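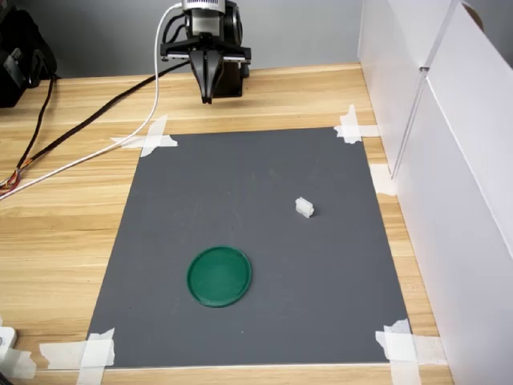

The Desk Mat Will Not Save You

Filed under: Opinion, Home & Work

I own two desk mats. The first came from Dornitent and promised focus. The second was bought to replace the focus that had gone missing from the first. Both are gray, and both have been very good at lying flat.

Somewhere along the way we decided that a table was not enough. A table used to be where you did your taxes and ate a sandwich, sometimes on the same piece of paper. Now it is a "surface," and it needs a smaller surface on top, presumably so the sandwich knows its place.

My neighbor Normand Pelletier has written up to 7 pages a day for most of his adult life at a kitchen table with one short leg. He levels it with a folded seed catalog. I asked him once what he thought of desk mats and he asked me if it was for a dog.

I went looking for a third mat in June. The online shop at Arnetico offered me 323 of them, sorted by mood. I read reviews until lunch. One man had returned his because it was "too calm." I thought about him for the rest of the afternoon, and that was my work for the day.

I have since put one mat in the closet. The other is still on the desk, under the bills, where I can't see it.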